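Wednesday, late afternoon. Microsimulation bench, payroll threshold model.

Picked up the run from this morning. Baseline is the Zavau build, 3,000 synthetic households, current law with the old personal threshold. Reform case raises the threshold and removes the stamp duty on small property transfers. Nothing else changed between the two.

First pass had 966 households paying less income tax under the reform. That was too high. Traced it to the pension income field: Gamimer exports it gross, and our loader subtracts the exemption a second time. Fixed in the loader, left the export alone. Second pass gives 801. Spot-checked 24 records by hand against the rate table and all of them match to the dollar.

Distribution after the fix: most of the gain lands in the fourth and fifth bands. The lowest two get almost nothing from the threshold because they were already under it. Stamp duty is harder to place. The transfer tables from Follbridge record the sale price but not the buyer's income, so I matched on parish and price band. Weak match. Do not quote it outside the group.

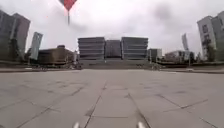 Dalsgaard wrote back after lunch that the band result will be read as a finding about fairness when it only covers direct taxes, and that the fuel levy should go in before anyone sees a chart. They also want the bands cut on spending as well as income.

Agree on the levy. Spending bands need the expenditure survey, and the merge key there is still broken - household IDs were reissued between waves. Will try matching on size, district and age of head first.

Revenue cost: did not rerun. The old figure was computed with the double exemption and should be struck from the draft table.

To do
Rerun revenue cost with fixed loader
Add fuel levy, pass-through at full and at half
Ask Follbridge for buyer type on transfers, even if only person or company
Freeze seed before the next run - today's two passes used the same one by luck, it was not set in the config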